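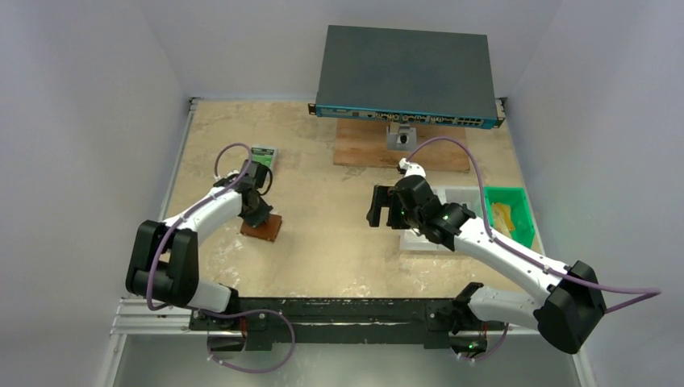
Birex 2-post wall rack: four months in the cupboard under the stairs

I bought the Birex in November from Juststead, where it was 64 pounds including delivery. It replaced a shelf on which the router, a switch and a tangle of power bricks had been sitting since we moved in. I wanted the kit off the shelf and on the wall, with enough air behind it to stop the cupboard getting stuffy.

What you get

Two steel uprights, a top and bottom brace, a bag of cage nuts and screws, and a folded sheet of instructions. There are no wall fixings. The sheet says to use whatever suits your wall, so I went to the hardware shop for plugs.

Putting it up

It took me nearly 2 hours, most of it spent drilling. The holes in the braces are slotted, so you can level the frame after the first screw is in. The cage nuts are stiff and I cut my thumb on the second one. A cheap insertion tool would be worth having if you plan to fit more than a few.

The drawing for the lower brace shows it the wrong way up. Pongsak Sombatkul pointed this out in the reviews on the Juststead page, and I wish I had read his before I started.

In use

My switch is a full-width one with ears and it went in without any fuss. The router has no ears, so it sits on a Falcão vented shelf, bought separately. The shelf holes lined up with the uprights but the screws supplied with it were a different thread from the Birex nuts. I used the Birex screws for everything in the end.

The frame is 200 mm deep. That suits a small switch – a deeper box will stick out past the uprights, and anything heavy hung by its ears alone will droop at the back. I would not put a battery backup in it.

The paint has chipped round two of the holes where I moved the shelf. It doesn't show with the door shut.

Compared with the Grullgate

I had the Grullgate in my basket first. It has a hinged side, so you can swing the whole thing out to reach the cables at the back. With the Birex I have to take the switch out to get at anything behind it, and I have done that twice. If you change your wiring often, pay the extra.

Four out of five. One mark off for the drawing and the missing wall fixings.

1 Mar 2024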